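4 Cleaning and care of removable covers

This section applies to the Pletano two-seat and three-seat sofas with removable seat and back covers. Covers supplied by Bitetti under a separate order carry their own care label, and the label takes precedence over these instructions.

4.1 Before you start

Read the care label sewn inside the zip opening of the seat cover. If the label is missing or cannot be read, treat the cover as dry-clean only and contact the retailer for a replacement label.

Test any cleaning product on a hidden area first. The underside of the seat cover, close to the zip, is suitable. Leave the test area to dry fully before judging the colour.

CAUTION: Do not use bleach, solvent-based stain removers or products containing optical brighteners. Damage caused by these products is not covered by the guarantee.

4.2 Weekly care

1. Remove all loose items from the seat, including clothing, throws and newspapers.
2. Fit the upholstery nozzle to the vacuum cleaner and select the lowest suction setting.
3. Vacuum the seat from back to front in overlapping strokes. Do not use a rotating brush.
4. Vacuum the gap between the seat and the backrest with the crevice nozzle.
5. Turn loose seat cushions over, where the model allows it.

NOTE: Dyed clothing left on the seat while damp may transfer colour to the fabric. Strong colours and new denim carry the highest risk. Colour transfer is not a fabric fault.
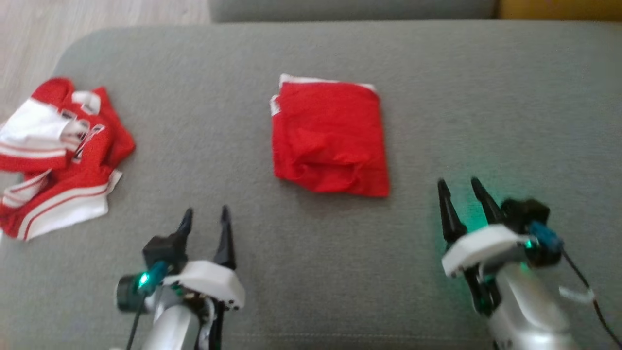
Spills should be treated as soon as possible. Blot with a dry white cloth, working from the outside of the mark towards the centre. Do not rub. If a mark remains, dampen the cloth with lukewarm water and repeat, then leave the area to dry at room temperature. A hairdryer must not be used – it can fix the stain and shrink the fabric locally.

4.3 Removing and washing the covers

1. Open the zip along its full length before pulling the cover free. Forcing the cover over a partly open zip will strain the end stitching.
2. Shake the cover outdoors and brush the seams.
3. Close the zip and turn the cover inside out.
4. Wash on a gentle cycle at 20 °C with a mild liquid detergent. Wash all covers of the same colour together so that any fading is even.
5. Hang to dry out of direct sunlight. Do not tumble dry.
6. Refit the cover while it is very slightly damp. Start at the two rear corners and work forwards.

CAUTION: Do not wash the inner cushion. If the filling becomes wet, stand the cushion on its edge in a ventilated room until it is dry throughout.

4.4 Spare parts

Replacement covers are ordered by part number, printed on the lower line of the care label. Quote the full number, including the suffix. Zip pullers and connecting brackets are listed together as kit 296.

Section revised 14/08/2024. Technical contact: Brigitta Frei.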